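Old desktops get opened up at the Savura repair room

I only meant to drop off a keyboard, and I ended up staying most of the afternoon. The Savura repair room has been taking in retired office desktops since April, and there are now 153 of them stacked along the back wall waiting for somebody with a screwdriver. Most came from Rurkia, the shipping office down the road, which cleared out a whole floor of towers in one go.

Lemlem Birhane runs the bench and she put me to work right away (I was wearing a nice shirt, she did not care). The job is simple enough. Side panel off, look at what's in there, and decide if the machine can go back out to a family or if it gets stripped for parts. I'd never really looked inside one of these before – it's a lot more cable than I expected! 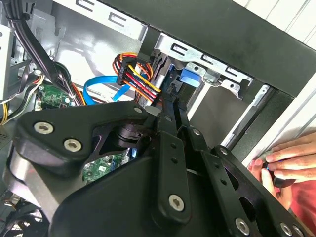
The blue SATA data cable and the power wires near the drive cage of one of the desktops at Savura.

Drives are the touchy part. Every one gets wiped before a computer leaves the building, and the ones that won't wipe go to Babak Amini, who takes them out to be shredded. He told me people call the shop all the time worried about old tax returns and wedding pictures. If you're bringing in your own tower, copy off anything you want to keep first, please. They can't go digging for it later.
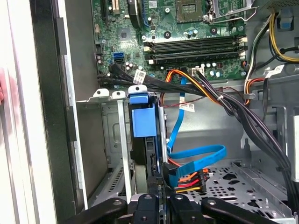

Processors are what the shop is short of right now, along with memory. Plenty of donated machines arrive with the good stuff already pulled, and then it's a matter of matching one half-empty tower with another. I got a quick lesson on what goes where. On the board with the empty CPU socket, the four black memory slots are just below it in a neat stack, little clips at the ends, so at least I know now where a stick of memory would go. Lemlem says a board like that is still well worth keeping if it tests fine.

The goal is to hand out over 500 working computers by the time school starts, which sounds like a lot to me, but Valdir Barros, who handles the requests, already has a long list from families on the Desska side of town. Each one goes home with a keyboard, a mouse and a power cord. Monitors are first come, first served.

Drop-off is at the side door on Arabzadeh Street until 2 in the afternoon. Towers, keyboards and loose memory are all welcome. No printers – they have enough printers! My keyboard was accepted, by the way, crumbs and all.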